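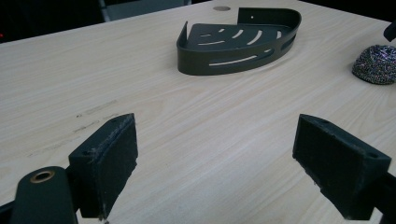 Vimala Shenoy asked why the parts table still lists the brick separator under "tools" when every set inventory she has seen puts it under "extras". It has been moved. Her other remark, that the list should say which minifigure parts are printed on both sides, is covered by the new back_print column described further down.

Gedine Parts List

A README for the Gedine collection of building toy inventories. It covers sets, minifigures and loose parts from hobby makers, fan designers and short-run custom shops. The large makers already have good catalogs and are left out on purpose, except where a custom set calls for one of their parts.

Current version: 2024-05-16
Kept by: Lakshmi Raju and Ákos Pap

What is in it

The list holds 300 sets. Each set has one row in sets.csv and as many rows as it needs in parts.csv. Minifigures have their own file, figures.csv, and a figure can belong to more than one set. A figure that was sold alone has an empty set_id.

Files:

sets.csv: one row per set, with maker, title, release year, theme and box type
figures.csv: one row per minifigure
parts.csv: one row per part and color in a set
colors.csv: color names as used by each maker, with our own common name beside them
changes.txt: what was added, fixed or removed, newest first

All files are plain text in UTF-8. Fields are separated by commas, and any field that contains a comma is in double quotes. Some spreadsheet programs will turn part numbers such as 3E10 into scientific notation when you open the file directly. Import the column as text.

Columns in figures.csv

figure_id: our number, never reused
maker: name of the maker as printed on the packaging
name: figure name in the language of the packaging
head, torso, legs: part numbers, or "none"
headgear: hat, hair, helmet or hood, as a part number
accessory: up to 2 part numbers, separated by a slash
back_print: head, torso, both, no, or blank if not known
packaging: box, bag, blister, loose
checked: initials of the person who held the figure in hand, or blank

A blank in checked means the row was copied from an instruction booklet or a seller's listing. Treat those rows with some care. Instruction booklets show the front of a figure nearly every time, so back_print is often blank for the same rows.

Where the entries come from

The first entries came from Sreekumar Varghese, who typed up his own shelf of Skustia adventure and jungle sets. The Kapoor castle sets were added next, from boxes that Lakshmi opened and sorted. Tamunoemi Odukoya sent the Flonex space figures, with notes on the two versions of the pilot helmet. The rest came in by mail, a few rows at a time.

A set goes into the list when one person has counted every part against the booklet. If the count and the booklet differ, the row follows the booklet and the difference goes in the notes column. Spare parts are marked with an "s" in the extra column. Sticker sheets count as one part.

Color names

Makers do not agree on colors. Skustia "sand" and Kapoor "tan" look the same side by side, and we list both as tan. Flonex changed its dark gray partway through the space line, and the older shade leans toward brown. We keep these apart as dark gray and old dark gray. Please do not sort them from photos. Compare the parts in daylight next to one you are sure of.

Known problems

19 sets have no release year. The boxes carry no date and the makers have not answered. Please do not fill these in from auction listings, which tend to copy each other.

The Skustia river boat set was sold with two different explorer torsos. Both are listed under the same set_id, and a simple count of torsos for that set will come out one too high.

Part numbers for Kapoor capes are ours. Kapoor does not number cloth parts.

Flonex visors are listed in parts.csv but have no entry in the headgear column. This was a decision made early on and changing it now would break other people's scripts. It may be changed in the September version, with a note at the top of changes.txt.

Some accents were lost in figure names when older rows were converted. If you see a question mark in the middle of a name, that is why. Send the right spelling and it will be fixed.

What it is not for

There are no prices in the list and we do not plan to add any. There are no building instructions either. Some designers sell theirs, and requests for copies will not be answered. The list should not be used to decide if a figure is genuine. Several custom shops buy their blank torsos from the same supplier, and the part numbers will match even when the print is a copy.

Sending a correction

Write with the set_id or figure_id, the column, the old value and the new value. Say if you have the part in hand or saw it somewhere else. One correction per line is easiest to work through. New sets should be sent as two files in the same layout as ours, with set_id left blank. We assign the number.

Use

You may copy, change and share the files, also for paid work, if you name the Gedine Parts List and the version date. Set titles and figure names belong to their makers.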